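11 January 2020

# Regrouting notes, part two

The kitchen floor in the Wirkorthorpe house has had the same grout since before I bought it. In October I raked out the joints along the sink run and left them open while I decided what to fill them with. I have now decided, and most of the work is finished. These are my notes, mainly so that I can find the mix ratios again.

The old grout was unsanded and had been forced into joints too wide for it. Unsanded grout shrinks as it cures. In a narrow joint the shrinkage is small enough to ignore, but past an eighth of an inch it pulls away from the tile edge and leaves a hairline gap. Water gets in, the grout softens from underneath, and mopping takes it out a crumb at a time.

I looked at three options: sanded cement grout, epoxy, and a premixed urethane. Epoxy would have outlasted the house, but the working time is short and I work slowly. The urethane wanted several days without water on it, which is a lot to ask of a floor in front of a sink. I bought two bags of Dunstan sanded in light gray.

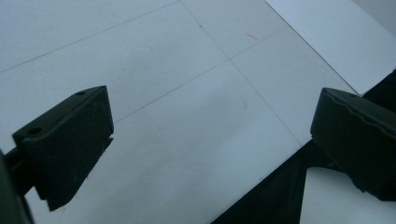 Color is harder to predict than the chart suggests. Cement grout dries lighter than it looks in the bucket, and the final shade depends on how much water went into the mix and how much more was dragged across it during cleanup. I made test batches of 500 g of powder each, changing only the water, and packed them into joints between scrap tiles glued to a board. The wettest batch dried two shades lighter than the driest and had a chalky surface I could mark with a fingernail. The driest was hard to push to the bottom of the joint. I settled on a ratio slightly to the dry side of the middle and weighed the water for every batch after that.

Weighing matters more than I expected. The measuring jug I used for the first test was off by enough to show in the color.

The sequence I ended up with:

1. Rake the joint to at least two thirds of the tile depth. I used a carbide hand saw. The oscillating tool is faster, but I chipped two tile edges with it and put it away.
2. Vacuum, then go over the joint with a stiff dry brush, then vacuum again.
3. Wipe the joints with a damp sponge. The tile edges should be dark, with no standing water.
4. Mix, let the grout stand for 7 minutes, and mix again without adding water.
5. Pack with a rubber float held at a steep angle, then strike off diagonally so the edge doesn't dig into the joints.

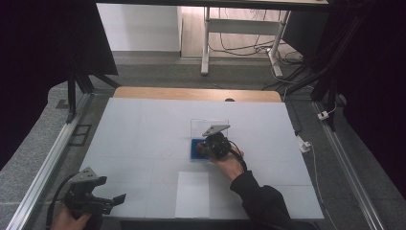
6. Wait until the grout is firm to a thumb, then clean with a sponge that has been wrung out properly. Two passes, clean water for each.
7. Buff off the haze the next day with a dry cloth.

The step I got wrong was the sixth. On the first section I started too early and hollowed out the joints by the back door. They are about a sixteenth low. I have left them — a second skim over cured grout tends to flake — and will see how they hold up.

For sealer I used Vumero penetrating, one coat, with a second coat on the sink run. Still to do: the strip under the radiator, and the joint where the floor meets the baseboard, which gets flexible caulk because the two surfaces move separately. The color-matched caulk is on order from Zurneck.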